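Publications > Estates and Facilities > Staff Interviews

This site uses cookies to improve your visit. By continuing to browse you accept our cookie policy.

The corridors at Fultovgate: an interview with Solange Dufour

25 July 2020

Solange Dufour joined the Estates Office as Interiors Manager shortly before work began on the third floor. She was responsible for the finishes in the circulation areas, which staff and visitors will begin to use again in August.

Ms Dufour explained that the old corridor had been painted white throughout. "People lost their way," she said. "We wished each wing to have a colour of its own, and the green was chosen for this one after a long consultation. We received 162 replies."

The pale floor was a more difficult decision. Her colleague Wayne Dunmore had argued for a darker shade that would hide marks. "Mr Dunmore had a fair point, and the cleaning schedule was altered to meet it," she said.

Asked about the dark metal beside the glass, she replied that it had been her own preference.
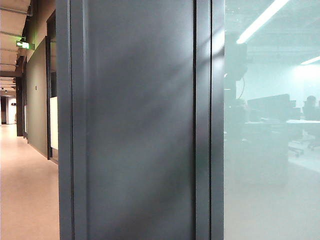

"I wanted the edges of doors and partitions to be plain to anyone walking past, including those with poor sight. Frosted glass gives privacy, but it needs a firm border."

The services overhead were left in view so that repairs could be made without closing the corridor. Ms Dufour will present the plans for the next wing to staff in August.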